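Resville : un atelier pour raconter la maison qu'on quitte

Mis à jour le 01/06/2020

Quitter un logement après des années, trier les tiroirs, décider de ce que l'on garde : c'est le thème du nouvel atelier d'écriture proposé à Resville par l'association Cimitby. Les inscriptions sont ouvertes et les premières séances auront lieu en juillet, dans l'ancienne école de la rue Haute.

L'atelier s'adresse aux personnes qui viennent de déménager ou qui s'apprêtent à le faire. Chacun y rédige de courts textes à partir d'un objet ou d'une pièce de son ancien domicile. Aucune expérience n'est demandée. Les participants écrivent à la main ou sur ordinateur, comme ils préfèrent, et lisent leur texte aux autres s'ils le souhaitent.
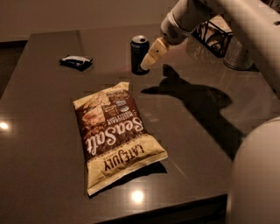
L'idée vient de Marius Roman, installé à Resville depuis deux ans. En vidant l'appartement de ses parents, il avait rempli un cahier entier de notes sur les meubles, les voisins et les bruits de l'escalier. « Je pensais faire un inventaire pour mes sœurs, explique-t-il. Au bout de quelques pages, je parlais surtout de ma mère et de sa façon de fermer les volets. »

Il a montré ce cahier à Gwion Foulkes, qui anime déjà un groupe de lecture à Ulden. Les deux hommes ont mis au point ensemble un programme de 19 séances, réparties jusqu'au printemps. La cuisine occupera les premières, avant l'entrée, la chambre d'enfant et le jardin. Une séance sera réservée aux lettres retrouvées et une autre aux objets donnés puis regrettés.

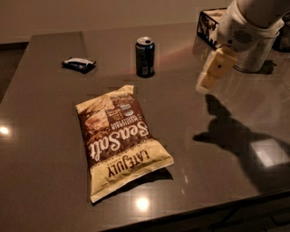 Un paquet de chips de maïs Late July au sel de mer.

Le groupe de lecture d'Ulden a servi d'essai pendant l'hiver. Ses membres ont rendu 77 textes, de quelques lignes à plusieurs pages. Certains seront réunis dans un recueil imprimé par l'atelier Stelmakh, avec l'accord de leurs auteurs. Les autres resteront dans les familles – plusieurs participants y tenaient.

« Les gens arrivent avec l'envie de parler d'un grand événement, un mariage ou un deuil, observe Gwion Foulkes. Ils finissent souvent par écrire sur une poignée de porte ou une nappe. On leur laisse le temps d'y venir. »

La commune a accordé une subvention de 2 000 euros, qui couvre le chauffage de la salle, le papier et une partie des frais d'impression. Les séances sont gratuites pour les habitants de Resville et d'Ulden. Une participation de deux euros par séance est demandée aux autres.
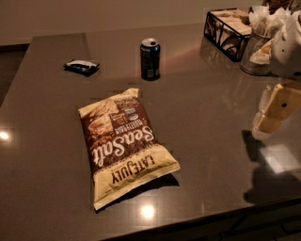 Inscriptions et horaires

Les séances durent une heure et demie et commencent à 18 heures. Il est possible de n'en suivre que quelques-unes, à condition de prévenir une semaine à l'avance. Les participants sont invités à apporter un objet de leur ancien logement, assez petit pour tenir sur la table.

Les bulletins d'inscription sont à retirer à la mairie de Resville ou à la bibliothèque d'Ulden. Les personnes qui ne peuvent pas se déplacer peuvent demander à recevoir les consignes par courrier et renvoyer leurs textes de la même manière.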